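4.2 Recording a Threat Call at the Front Desk

Use this procedure with the Rakwood desk console when a caller makes a threat against the building or anyone in it. It assumes the console has been paired with the Ullunlow recorder as set out in section 3.

1. Press REC as soon as the threat is made. The console keeps the 14 seconds before the key was pressed.

2. Keep the caller on the line. Do not transfer the call.

3. Signal a second person to dial 911 from a different phone.

4. Write down the caller's exact words, the time, and any background noise.

5. When the caller hangs up, leave the handset off the hook and press HOLD LOG. The entry is locked and can no longer be edited from the desk.

CAUTION: Do not restart the console until the responding officer releases it. A restart clears the line trace.

NOTE: The log holds 200 entries. Locked entries are not overwritten.

4.3 Handing Over the Recording

1. Insert a blank memory card in slot 2.

2. Select EXPORT, then the locked entry. Export takes up to 3 minutes.

3. Seal the card in an evidence sleeve and have the officer sign the label.

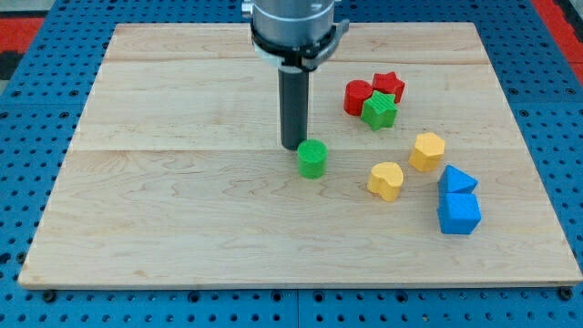 Sign the label before the card goes into the sleeve – pen pressure can damage a card already inside. Write on a hard, flat surface. On a board made of joined planks, keep the label clear of the long seams, where a pen tip can catch and spoil a signature. Record the sleeve number in the desk log.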